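Search the forum Go Advanced search

Desk setup and small storage

Pencil cup on an otherwise bare desk – keep it or put it in a drawer?

kitchen_end
I finally cleared my desk last week. It's a plain white top, the Kullham, and I've had it for two years without ever seeing much of it. Everything that was on it went into the drawer unit or the recycling. The last thing standing is the pencil cup, one of those black wire mesh ones that every office supply place sells. I took the pens out to sort them and I haven't put them back. Now I can't decide if the cup stays on the desk or if I get a tray for the drawer and call it done.

I work at the desk all day, mostly on a laptop, and write by hand maybe an hour of that. What do other people do?

marlpit70
Keep the cup. I tried the drawer tray and lasted a month. Every time I needed a pen I had to push the chair back to open the drawer, so the pens ended up lying on the desk. A cup takes up less room than five loose pens.

Sort them first, though. I had 70 pens and markers when I went through mine, and most were dry. I kept 8.

plainoak
Disagree. If you write for an hour a day you need one pen and a pencil. Those can lie next to the notebook. A cup invites you to fill it, and then you're back to the ballpoints from the bank and the scissors that don't cut. I threw mine out and haven't replaced it.

kitchen_end
70 is more than I had, but not by as much as I'd like. I tested mine on the back of an envelope. The highlighters were the worst.
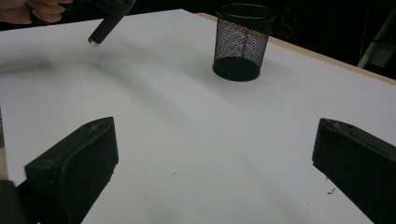

The other thing is dust. With the pens in it I never noticed what collected at the bottom, and when I emptied it there was a layer of pencil shavings, eraser crumbs and one paper clip. A lot of it had worked its way into the mesh. I went at it with an old toothbrush and dish soap, which mostly did the job. So if it stays, I would want some way of keeping the bottom clean.

marlpit70
Cut a circle of felt or thick paper and drop it in. When it gets dirty, take it out and shake it over the trash. Felt also stops the clunk when you drop a pen in.

Make sure the cup is completely dry after washing. My old one rusted where the mesh was joined and left a brown mark on the windowsill that I never got off.

tworoomflat
I'd worry more about the white top than the cup. I have a Kullham too, and the finish marks if you drag anything metal across it. Mine has a gray arc on the left side from a desk lamp. Melamine sponge took off some of it and left a shiny patch, so test that somewhere hidden before you scrub the middle. Stick-on felt dots under the cup are enough.

kitchen_end
Good to know about the sponge. I had one in my hand yesterday.

plainoak
Or no cup and nothing to drag.

drawbridge
I went the other way from plainoak and bought a nicer one. It's the Standetti, ceramic, straight sides. It's heavy and doesn't tip when I pull out a long ruler. The mesh ones are light, and mine used to go over whenever I put the scissors in with nothing on the other side to balance them. The drawback is that you can't see the short stuff. Erasers go in and don't come out until you turn it over.

marlpit70
That's the one thing mesh is good for – you can see what's sitting at the bottom.

tworoomflat
Has anyone used the Meludar drawer tray? The compartments look too short for a new pencil.

drawbridge
They are if you lay the pencil straight. It fits on the diagonal in the wide section, but then nothing else does. I returned mine.

kitchen_end
That settles the tray for me, since my drawer is shallow as well. I'm going to put back 5 pens, 2 pencils and the good scissors, with felt in the bottom and dots underneath. The rest are in a bag in the closet, and if I haven't opened it by the end of January it goes.

plainoak
Throw the bag out now. You won't open it.

kitchen_end
Probably true. It's staying until January anyway.

Related threads
Getting pen marks off a white desktop
Te Moana shelf over a desk – how deep is too deep?
Which markers are worth keeping
Cable box or cable tray
Standetti cups as toothbrush holders

Contact us Forum rules © December 2025 Back to top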